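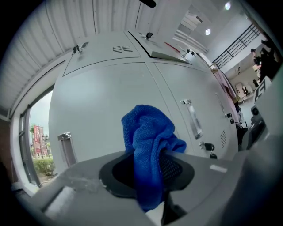 Mavcombe, June

I go through a lot of blue microfiber towels. I buy them in bulk, wash them in batches, and cut up the worst ones for the bike chain. After a few years of this I have opinions about them, and since Florencia Garrido asked me what I use on painted metal, I'm writing it down.

Painted metal cabinets are harder to clean well than they look. The light gray ones are the worst. Dust doesn't show on them much, so they get left, and then one afternoon the light comes in low through a window and every handprint is there. Curved panels make it more obvious. On a flat door you can wipe top to bottom in straight passes and be done. On a bulging one the towel rides over the high part and skips the edges, so I do the edges first, with the towel folded small, and the middle last.

My order goes like this. Dry towel first, all over, to get the loose dust off. Then a second towel, damp, with a drop of dish soap in the water. Then a dry one again right away. If you let painted metal air dry you get marks, and you end up doing it twice. I use 2 towels at the least and usually more, depending on how long it has been.

Handles get their own pass. A long silver handle picks up finger grease along the whole back side, where you grab it, and a recessed pull collects grit in the bottom of the cup. Wrap the towel around one finger for that. If there's a key hanging in the lock, take it out before you start and put it in your pocket – I have bent one by snagging it with a towel, and Pankaj Mishra at the hardware counter charged me 8 dollars to cut a new one.

Vent grilles are slow work. A towel only does the outside of the slots. I use a soft paintbrush first, working along each slot, and then go over it with the dry towel. Don't use a wet towel on a vent. The dust turns into paste and stays there.

Don't forget the top. If there's a lid panel that lifts, open it and do the inside as well, including the hinge side. I leave it open until it's dry.

As for the towels, I've tried thick and thin. The thick ones feel nicer but they hold water and leave streaks. The thin ones, the kind that crumple up in your hand into nothing, are better for this. I paid 900 for a carton of them when I was living abroad, in a currency where that was not much, and a few from that carton are still going.

Washing: no fabric softener, ever. Warm water, a little detergent, and don't put them in with cotton towels or they come out covered in lint. Jyoti Chaudhary boils hers. I haven't tried it. I hang mine on the back fence, and in June they're dry in nearly 2 hours.

I still haven't found anything that gets old tape residue off gray paint without dulling it. Bhupendra Kanaujia told me cooking oil, left on for a while and then wiped. I'll test it on the inside of a door first.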